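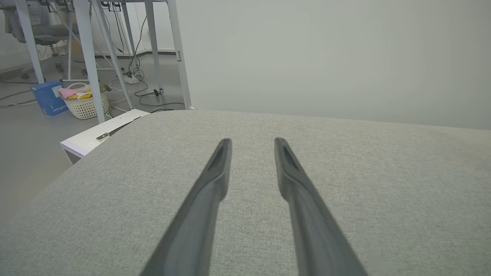 Meine Großmutter hatte ein Sofa, das niemals für Gäste gedacht war, und trotzdem haben alle Gäste darauf gesessen, oft bis weit nach Mitternacht. Es stand in der Küche, quer vor dem Fenster, und wer in Lerkeck etwas zu besprechen hatte, der ließ sich dort hineinfallen und kam so bald nicht wieder hoch. An dieses Sofa denke ich in letzter Zeit häufig, weil ich mich über ein Wort ärgere, das mir überall begegnet: Aufenthaltsqualität. Ich finde, wir reden zu viel von ihr und bleiben zu wenig sitzen.

Angefangen hat mein Ärger im Februar, als unser alter Lesesaal nach dem Umbau wieder aufgemacht wurde. Vorher gab es dort lange Tische, ein paar durchgesessene Sessel und eine Heizung, die klopfte. Jetzt gibt es Zonen. Man darf sich in der einen austauschen und in der anderen fokussieren, und in der dritten, gleich neben dem Eingang, soll man ankommen. Ich bin nun schon mehrmals dort angekommen, und jedes Mal stand ich nach zehn Minuten wieder auf, ohne recht zu wissen, weshalb. Es ist ja alles hübsch gemacht, das will ich gar nicht bestreiten, und die Leute an der Ausleihe sind so freundlich wie eh und je.

## Vom Recht, nichts vorzuhaben

Mein alter Freund Eyvindur Ásgeirsdóttir, mit dem ich seit unserer gemeinsamen Zeit bei Gunnlaugsson Briefe wechsle (richtige Briefe, mit Marke!), hat mir dazu etwas geschrieben, das mir nicht mehr aus dem Kopf geht. Ein Raum sei dann gut, meinte er, wenn man darin vergessen könne, warum man gekommen sei. In Skomley, wo er heute wohnt, gebe es hinter der Bäckerei eine Stube mit 2 Bänken und einem Ofen, und dort säßen die Leute nachmittags einfach herum. Manche kaufen ein Brötchen, manche nicht. Gefragt wird keiner.

Ich habe ihn beneidet, das gebe ich zu. Denn bei uns muss man inzwischen fast überall etwas sein, um sitzen zu dürfen: Kundin, Nutzer, Teilnehmerin. Auf dem Bahnhof sind die Bänke so geneigt, dass man eher lehnt, und im Café liegt die Rechnung schon auf dem Tisch, bevor der Tee gezogen hat. Eine Nachbarin von mir, die nicht mehr gut zu Fuß ist, plant ihren Weg zum Markt inzwischen nach den Mauern, auf denen sie sich kurz niederlassen kann.

Und zu Hause? Da sind wir, fürchte ich, kaum nachsichtiger mit uns. Wie oft räume ich noch rasch alles beiseite, ehe Besuch kommt, und entschuldige mich dann für das, was liegen geblieben ist. Bei meiner Großmutter lag immer etwas herum, Wäsche, Zeitungen, ein halb aufgetrennter Pullover, und man schob es ein Stück zur Seite und setzte sich daneben. Mir kam das als Kind vor wie eine Einladung.

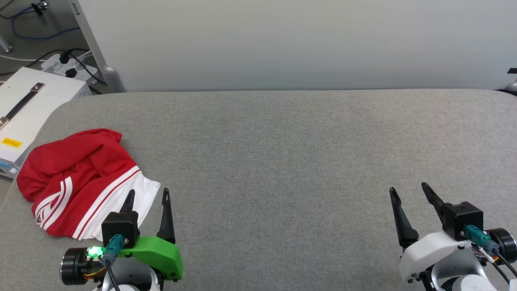
## Was ich mir wünsche

Viel ist es nicht. Ich wünsche mir Bänke mit Lehne, auch vor dem Rathaus, auch im Schatten. Ich wünsche mir, dass unser Literaturkreis Lustport, der seit dem Umbau jedes Treffen anmelden muss, wieder ohne Formular zusammenkommen darf und auch einmal länger bleibt als vorgesehen. Und im Lesesaal hätte ich gern einen einzigen der alten Sessel zurück, meinetwegen den mit dem Brandfleck.

Eyvindur will im Sommer kommen. Ich habe ihm geschrieben, er möge Zeit mitbringen, und den Pullover, den ich gerade stricke, räume ich seinetwegen bestimmt nicht weg.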